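Citwood Rink Forum > Ice Hockey > League Talk
Thread: Third-pair minutes after the schedule change

forecheck_lag wrote:
Droteno have played 22 games and the third defense pair is down to 7 minutes a night. In February the top four will be gassed. Their shot share at even strength drops hard in the third period, and the drop is worse on the second night of a back-to-back. I don't see how the coach fixes this without dressing a different fifth and sixth.

bluelinePDX wrote:
The sample is thin. You are looking at 810 minutes of even-strength time for the top pair, and a big share of that came against two teams with no speed. Score effects explain most of the third-period dip. Droteno lead a lot, so they sit back.

forecheck_lag wrote:
I adjusted for score. The dip gets smaller but it stays. Tied games only, third period, they still lose the shot count.

neutralzone_ned wrote:
Tied games only leaves you with almost nothing. Also, the league scorer at Amini Arena counts anything that reaches the goalie's pads as a shot, including dump-ins. Take those games out before you compare.

My bigger issue is the penalty kill. They run the same two defensemen for the full two minutes if they can't clear - that is where the legs go.
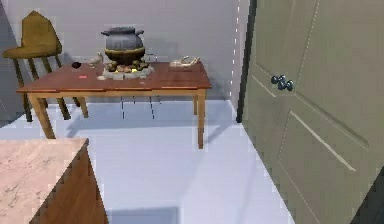
bluelinePDX wrote:
Agree on the kill. Disagree that it needs a lineup change. Shorten the shifts, have the weak-side forward collapse lower, and the clears get easier. The fifth and sixth guys can't make a breakout pass under pressure. Playing them more costs you goals now to save legs later.

icing_waved_off wrote:
They can't make the pass because they never get reps. Give them offensive zone starts for a month and see.

forecheck_lag wrote:
Reran it without the Amini games. The third-period gap is smaller again, still negative. I'll post the sheet after Sunday's game. It is 800 rows and the shift times need cleaning up.

neutralzone_ned wrote:
Split it by rest days when you do. If the gap is only there on zero rest, it's a scheduling problem and the pairs are fine.

bluelinePDX wrote:
And list the kill time separately. Lumping it in with even strength will hide it.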